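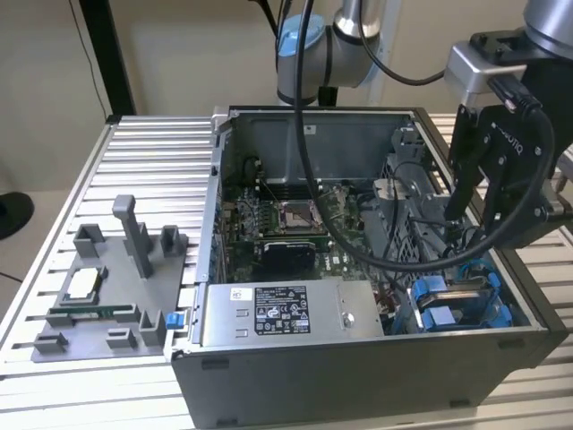
Open day at Prilinska: is the second-hand desktop worth your money?

The flyer promised "every machine opened, every part checked." I drove 43 miles to find out what that means, and I came home with fewer answers than I wanted.

Prilinska takes in retired office computers, fixes them up and sells them through the Biltell shop. Visitors got a short talk, weak coffee and then the benches. The tower I spent most of my time at was on its side with the panel off, and I'll give them this, they don't hide the insides. The processor socket was empty. The graphics card was still in, and so was the power supply, a plain silver box with its label facing up. The bright blue drive caddies looked easy enough to get at.

My trouble is with the "checked" part. I asked Shewit Asfaw, who led our group, how old a power supply can be before they throw it out. She said it depends on the test. Which test? A load test, 7 minutes long. That seems short to me for a part that may have been sitting under a desk for years, and I didn't see one being run while I was there.

Same story with the drives. The talk said they are wiped three times. I asked for a sample report and was told to email. I did, on the evening of February 3, 2026, and so far I have an automatic reply.

Prices: the cheapest tower on the shelf was $615 with a monitor, which I thought was steep for used equipment. The warranty covers parts but leaves out the battery on the board and anything they call "wear."

The next open day is in October. Parking is behind the building, and the side door sticks.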